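Why does wood have stripes?
Varndale Young Explainers

Look at a wooden door for long enough and two things happen. First, somebody asks if you're feeling all right. Second, you notice the stripes. They are called the grain, and the tree drew them without once being asked to.

A tree has a lot of thirsty leaves a long way up. To get water to them, the trunk is packed with tiny tubes, much too thin to see one by one. Most of them run up and down, like a bundle of drinking straws. When the tree is sawn into planks, the straws get sliced along their sides, and you see them as streaks.

Which way do the streaks go?

Along the plank, usually. But a tree can twist as it grows, or a saw can go through at a slant, and then the streaks wander off somewhere else. Some woods have bold streaks and some have faint ones. Colour varies too, from nearly white to nearly black, with a great deal of brown in the middle.

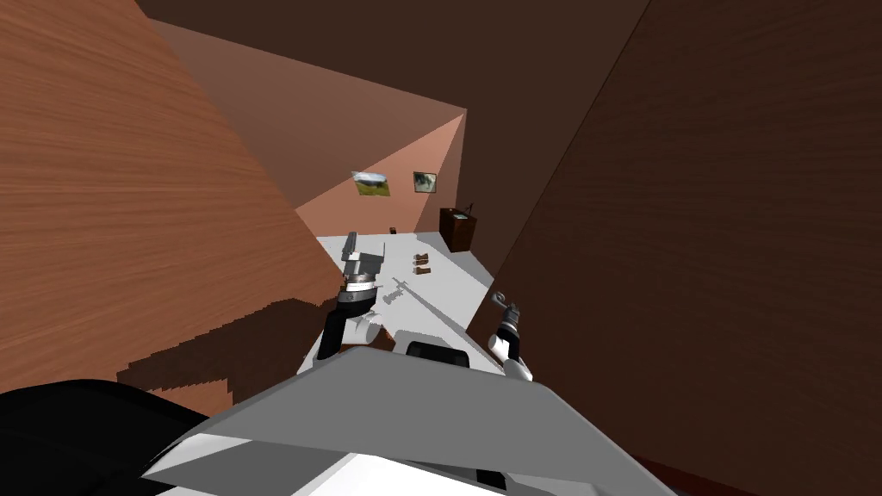 What about the rings?

Each spring the tree grows quickly and makes pale wood. Later in the year it slows down and makes darker wood, and by October, in chilly places, it has more or less packed up until spring. One pale band and one dark band make a year. A stump with 80 rings belonged to a tree of 80 or so, which is a rude thing to work out about anybody else.

The old larch in Prosholm wood came down in a gale, and its stump has 215 rings. The thin ones are from hard years, when the tree was short of water or light and sulked.

And knots?

A knot is where a branch used to be. The trunk kept getting fatter and swallowed the bottom of the branch – a bit like a jumper sleeve going up the vacuum cleaner, only it can take 60 years.

Try it yourself

Put a sheet of thin paper over a bare wooden board and rub gently with the side of a wax crayon. Bumpy old boards work best. Ask before you use the dining table, and then use something else anyway.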